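The kettle at Culholm takes its time, and Krisztina Somogyi seems happy to let it. She has run the student robotics club here for long enough to have her own hook by the door, and when I asked whether we might talk for half an hour she laughed and said I had better bring a sandwich. We ended up talking until well after four, with a good deal of wandering off the subject, and I have tried to keep the best of the wandering in.

The club is called Stundent, a name that began as a typing mistake on a sign-up sheet and stuck. Its project this year is a robot that can work in an ordinary bedroom, close to ordinary furniture, without needing the place rearranged first.

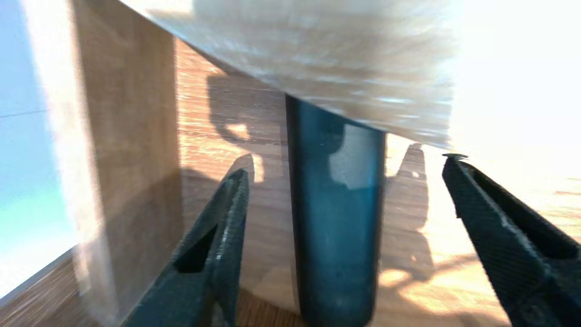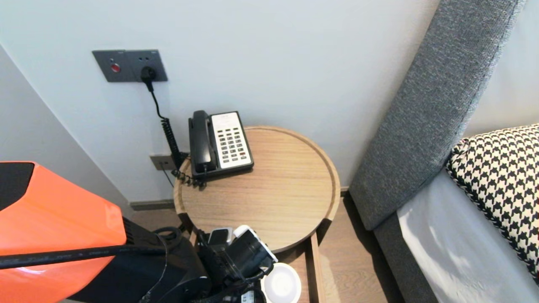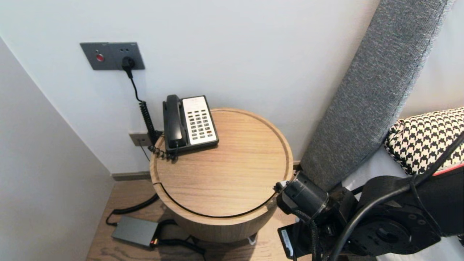 Levente Lakatos, when I caught him later over the last of the biscuits, told me that the bedroom had been the hardest thing to talk the group into, that half of them had wanted a maze, and that he had been one of the loudest for the maze himself until he tried planning a path for an arm beside a bed.

Krisztina remembers that argument fondly. "Oh, they were furious with me," she said. "A maze has rules, you see, and you can win at it. I kept asking them who they knew that lived in a maze. My own aunt spent most of a winter in one room with a bed and a table and a telephone, and what she wanted was somebody to move things two feet closer to her. So that's where I wanted us to start, with the two feet."

There are 6 students on the project, and they split the work in a way that has changed so many times that the list on the wall is mostly crossings-out. Levente looks after the motion planning. Kristóf Orbán has the gripper, which he talks about the way other people talk about a difficult horse. Vilmos Szűcs keeps the log of every attempt, good or bad, and is strict about it.

"Vilmos won't let you call anything a practice run," Krisztina said. "If the arm moved, it goes in the book. We had 2,264 entries the last time he read the number out, and I'd guess a fair few of them say something like 'stopped short, no idea why.' But then in October Kristóf sat down with the whole thing for an evening and saw that the stops bunched up in the late afternoon, when the sun came in low. We'd been blaming the wiring!"

I asked what they did about it. She said they tried curtains, and then took the curtains down again, on the grounds that people like to have the sun in. The students now run the same task at different hours and compare the results, and she admits that the afternoon numbers are still not where she would like them.

Furniture brings its own troubles. A round table, she explained, is harder to work at than a square one, with no straight edge to line up against, and a raised rim makes it harder again, because an arm that comes in too low will meet it. Cords are worse. "A cord is never in the same place twice," she said. "You can tell the robot where the table is. You can't tell it where the cord is going to be, so it has to look, and then look again." She spent some minutes on cords - I think she could have spent an hour - and finished by untangling the one on her own reading glasses.

Money came up, as it does. The club had a grant of 2,000 from Plastbridge, a local firm that also lets them have its offcuts, and most of it went on motors and a replacement for a motor. For anything beyond that they depend on the Hegedűs workshop down the road, where the students can use the machines in the evening so long as they sweep up.

There is a showing in the spring, with 2 other clubs, and I wondered if the students felt any nerves about it. Krisztina thought they did, and thought it was no bad thing. Angharad Gape, who is coming over to judge, has already written to ask that each team run its task in front of her with no warm-up, and the letter is pinned up beside the kettle.

"I read it to them twice," said Krisztina. "Levente went a bit pale. Vilmos asked whether her visit would count as an entry in the log, and of course it will."

She got up then to rinse the cups, still talking over her shoulder about the new first-years, two of whom want to bring back the maze. She has told them to come along next month and put their case.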